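About Kivlow

Kivlow teaches robots to handle cloth. We do it by hand, with people holding the same fingers the robot will later wear, and we keep a close eye on how often the lesson sticks. Some months it doesn't stick much.

If you came here from one of those videos where a machine folds a whole basket of washing to piano music, please adjust your hopes. Ask how many takes it took. We ask every time a supplier shows us one, and we have yet to get a straight number out of anybody.

How we started

Leif Solberg and Adaeze Haruna set up the company after several years at Brekke, a commercial laundry, where they bought a folding machine that did flat sheets beautifully and jammed on anything with a hem that had shrunk. The sales rep blamed the towels. Adaeze still has the letter.

They thought a person who folds for a living would be a better teacher than a programmer guessing at what cloth does. We still think so, though we're less sure than we were that the robot is a good student.

What a working day looks like

A demonstrator picks up a hand-held gripper, squeezes, lifts, folds, lets go, and shakes the thing out to do it over. Each go is recorded from the gripper's own point of view. Most of our colleagues in this trade work with neat squares of new fabric. We favour household linen with folds and ripples in it, lint and all, on a table that has had some use.

Remote control is the other half. Kwesi Abubakari runs that side and is blunt about it: you can't feel the cloth through a joystick, and it shows. We use it for reaching and placing, where it does a decent job, and leave the pinching to people with a gripper in their hand.

Our gripping pads are black with a textured face, mounted one to a side so they meet in the middle. Yi-chun Fang has tried smoother ones. They looked smarter in the brochure and we don't recommend them for terry.

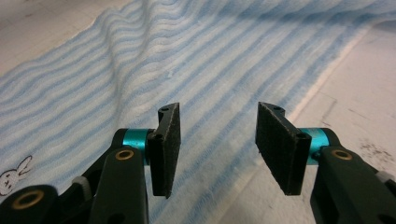

What we'll tell you before you sign

We want 2,000 demonstrations of a task before we'll train on it. For our current towel job we have 1,782. Of those, Yi-chun has thrown out 767, mostly for sloppy releases and a spell in February when the clocks on two recorders disagreed. So we have more demonstrating to do, and the client has been told.

We don't quote a success rate from our own bench. Bench numbers flatter everyone. A trial at your site is 20 working days, with your linen and your lighting, and your staff keep the tally. If the tally is poor you get the recordings and a written account of what went wrong.

We also won't tell you the robot replaces your folding crew. Two prospective customers have walked away over that, and Sastex, who stayed, kept their whole crew on and moved the dull half of the sorting to us.

Who does what

Adaeze Haruna, managing director. Contracts, and most of the arguing.

Leif Solberg, hardware. Builds and repairs the grippers.

Yi-chun Fang, data review. Watches every recording at least once.

Kwesi Abubakari, remote operation and site trials.

Wellington Portela, lead demonstrator. Trains new demonstrators, who spend their first two weeks folding with bare hands.

Visiting

Come and have a go with a gripper yourself before you decide anything. Mornings are best. Bring a towel from your own cupboard, the worse the better, and ask for Wellington at the front counter.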